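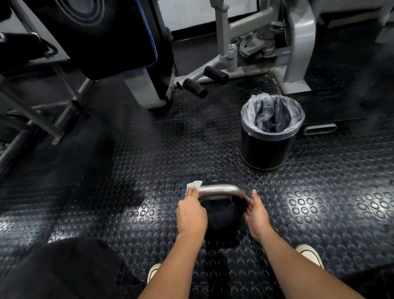

Gym staff going automated, what happens to our hours?

I work the floor at a mid-sized gym and we just found out that the owners are bringing in a cleaning robot plus a check-in system that runs the front door by itself. The robot is from a company called Skarnum and it's meant to do the floors overnight and the open areas during the day. Right now cleaning is a big chunk of what I get paid for. I mean the hands-on stuff, going over a kettlebell handle with a tissue, doing the pads on the leg machines, putting a new bag in the little black trash can. The manager keeps telling us no jobs are going away, but the schedule for after January has fewer closing shifts on it and I can read a schedule!! There are 14 of us, mostly part time. Has anyone been through this at their own place? Did you keep your hours? And is there anything I should be asking for now, while they're still being nice about it?

Posted by coinmat_closer, 13/07/2021

benchside

Yep, been through it. Ours came in two rounds, first the door (Ponow gates, you scan your phone and walk in) and then a floor scrubber a few months later. I'll tell you how it went for me but every gym is different so take it for what it's worth.

The scrubber is good at floors. Big open floors. Ours has a hard time with anything on the ground that it didn't expect, so if a member leaves a dumbbell or a bag out it stops and sends a message to whoever is on shift. So the first few weeks I was mopping less and picking up after people a whole lot more, and walking over to restart the thing, which I wasn't thrilled about. It got better once we moved the racks and left it a wider lane.

What it has never done is wipe equipment. Handles, seats, rollers, pins, all of that is still us with a cloth, same as before. If your owners think the robot covers "cleaning" as one big item, get that cleared up right away, or you'll end up with the same wiping and fewer people to do it. I'd write down everything you do on a normal shift, with times next to it. When I did mine, the floors were around 30 minutes of a closing shift and the equipment was way more than that. My manager was pretty surprised and we got one of the closing shifts put back.

The door was the bigger change for people, if you ask me. We had three regulars at the desk and now there's one, and she mostly deals with billing and folks whose phones died. The other two were offered floor hours. One took them (and likes it!) and one left. I miss having somebody up front who knew everyone, and I think the older members do too, they still stop and look for a person to say hi to.

Things I'd ask for: who gets trained on the robot and is that training paid, what happens when it breaks down on a night you're closing alone, and whether your minimum hours will be in writing. That last one matters most.

Mackay_nights

they always say no jobs are going away. start looking

sweatytowel29

I'm going to disagree with the reply above me a little, it depends so much on the owner. I'm at Asport, the one by the freeway, and we've had robots on the floor for 3 years now. Nobody on my crew got cut. What did change is that the job got more mixed up, so I do intro tours and show new people how to set the seats, and I used to never talk to members at all except to say we're closing. Took me a while to get comfortable with it, I'm kind of shy, but my days go faster now.

The downside is you get watched more. Ours logs where it's been and when it got stuck, and for a while the boss was using those logs to ask us why the stretching area was "blocked" at 6 pm. Because there were people stretching in it! We had a meeting and he backed off. So maybe ask what gets recorded and who looks at it.

Also learn the robot yourself if they'll let you. I know how to change the brushes and clear the tank on ours and I get the call whenever something's wrong. It's been worth a few extra hours most weeks, and a small raise after I asked twice.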